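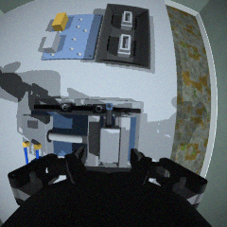 A yellow-orange block and a light grey block on a blue board with small white pegs (computer rendering)

Flastwood (air defence system)

Flastwood is a short-range air defence system sold by the arms firm Clikico and meant mainly for use against small drones. It is best known for the claims made for it after the Clollard border clashes, when the maker and the government that had bought it both said that it had destroyed every drone fired on. The claim has been repeated in sales material, in parliamentary debates and in a good deal of press coverage. It has never been backed by evidence open to outsiders, and most independent writers on the subject treat it with caution.

Background

Work on Flastwood began as an upgrade of an older gun mount known as the Sharifi, which had been built to protect airfields from low-flying aircraft. The Sharifi was slow to turn and depended on a crew member spotting the target by eye. By the time cheap drones became common it was widely thought to be useless against them, although the army that owned most of the mounts went on listing them as active air defence units for several years.

Clikico's answer was to keep the gun, add a small radar and fit a launcher for short missiles. The company calls the result a new system. Critics have called it an old gun with extra parts, and the early photographs released by the firm give them some support, as the Sharifi's carriage and ammunition feed were plainly carried over. Clikico has said that the carriage was "fully redesigned" but has not said what was changed.

Design

Each Flastwood battery is made up of a radar vehicle, a command vehicle and several gun and missile mounts. The number of mounts differs from one brochure to the next. The gun is used at close range and the missiles are kept for targets farther out. Clikico gives a detection range of up to 50 kilometres, though this figure appears to refer to full-sized aircraft flying at a fair height. No range has been published for a small drone flying low over broken ground, the very job for which the system is advertised.

A mount can carry 2,000 rounds for the gun. Firing time on a full load has not been published either, and former crew members have said that reloading in the open is slow and tiring work. The company's leaflets do not discuss reloading.

The system can be run in a mode where the computer chooses the order in which targets are fired on. Clikico says a human must approve each shot. How much time the operator has in which to do this, and what happens if no answer is given, are not explained in any public document.

Use at Clollard

Two batteries were sent to the Clollard district in July, shortly after fighting broke out along the border there. The other side was using drones both to spot for its guns and to attack supply roads. Within days of the batteries' arrival the defence ministry announced that Flastwood had shot down 14 drones, and that this came to 100 per cent of those fired on.

The wording of that statement has been argued over ever since. A drone that was never detected, or that was seen but not fired on, would not count against the system. The ministry did not say how many drones had entered the area. Local people reported explosions on the main road on several nights during the same period, which suggests that some got through, though shellfire could also account for at least part of the damage.

Wreckage shown to reporters came from fewer aircraft than had been claimed. The ministry's explanation was that the rest had fallen on the far side of the line. This is possible, as the fighting took place close to the border, but it also means that the claim cannot be checked. The opposing side admitted to losing drones in the district and blamed most of the losses on bad weather and lost radio links. Its account is no more reliable than the ministry's.

The Arroyo review

The fullest public study of the Clollard claim was written by the defence analyst Julián Arroyo, who worked from satellite pictures, amateur video and interviews with people living near the batteries. Arroyo found clear evidence for a small number of kills and weaker evidence for several more. He declined to give an overall success rate, on the grounds that the number of drones sent was not known and that any percentage would be guesswork.

Arroyo also pointed out that two of the videos most often shared as proof showed the same shoot-down from different sides of a valley. One of them had been used in a Clikico presentation next to a caption describing it as a separate event. The company removed it and put the matter down to an editing mistake.

Supporters of the system have criticised the review for leaning on video taken by the public, which tends to record loud and visible failures more than quiet successes. Arroyo accepted the point in a later note. He added that the ministry could settle the matter by releasing its radar logs, and that it had refused to do so.

Political debate

The purchase of further batteries was approved after a short debate in which the Clollard figures were quoted by speakers on both sides. Dalia Grigaitė, then an opposition member of the defence committee, asked whether anyone outside the ministry had seen the records behind them. The minister, Deividas Venckus, replied that the records were secret and that "the crews know what they hit". Grigaitė voted against the purchase but was in a small minority.

An auditor's report on the contract, prepared under Cremilda Siqueira, looked at cost and delivery and left performance aside. It found that the price of spare parts had not been fixed and that the buyer had agreed to accept the system on the basis of tests run by the seller. The ministry has sometimes quoted the report as an endorsement of Flastwood. Its text contains nothing of the kind.

Later claims

Clikico has since announced improved software, a longer-range missile and interest from several foreign buyers. None of the buyers has been named by the company, and only one country has confirmed holding talks. The historian Sneha Sachdeva has compared the publicity with that given to earlier air defence weapons, whose wartime scores were often cut sharply once records from both sides could be read together. She argues that there is no reason to think the crews at Clollard were lying — smoke, darkness and several mounts firing at one target are enough to produce an honest overcount.

A public trial against drones supplied by an outside body has been proposed more than once. Clikico has said it would welcome such a trial "in principle". No place or terms have been agreed.

See also

Sharifi gun mount
Clollard border clashes
Claims of aircraft destroyed in war
Counter-drone weapons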